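Canteen furniture, Stornach building: round tables and shell chairs

Gallery compiled by Vasanthi Bhat for the furniture register. Photos by Gerd Seidel.

The seating area was refitted in January with round tables from Serner and molded chairs from Haritz. The chairs were ordered in two colors, red and orange, and are mixed at the tables with no fixed pattern. Table order no. 965, chair order no. 1237. Tops are specified in one pale shade throughout. Plants are on a separate contract with Varma and are not part of the register.

The next three views were taken at one table. Each shows the round, pale top.

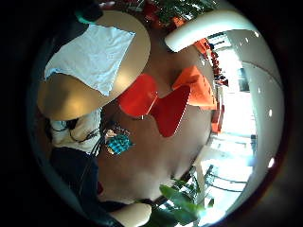
Cloth on the tabletop. Red chair with a glossy shell, orange chair beside it with a flatter back. More red and orange chairs stand in a row by the window. 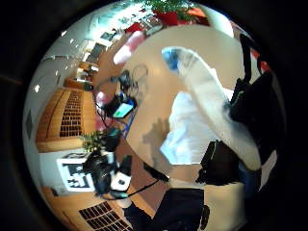

Crumpled white cloth on the top, camera on a tripod at the left.
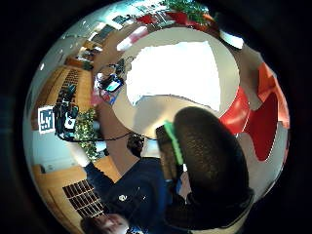 Strong light on the tabletop, two red chairs to the right. Green foliage at the upper edge.

Care and spare parts

Wipe tops with a damp cloth and neutral cleaner. Do not use scouring pads or solvent. Shells may be cleaned the same way; dry them afterward to avoid streaks.

Check the screws under each seat every 6 months. A chair that rocks on a level floor should be taken out of use and reported to Rupert Camenzind. Replacement glides are supplied in bags of 5 and are the same for both colors.

Corrections to the register go to Setsuko Hamada, with the order number in the subject line.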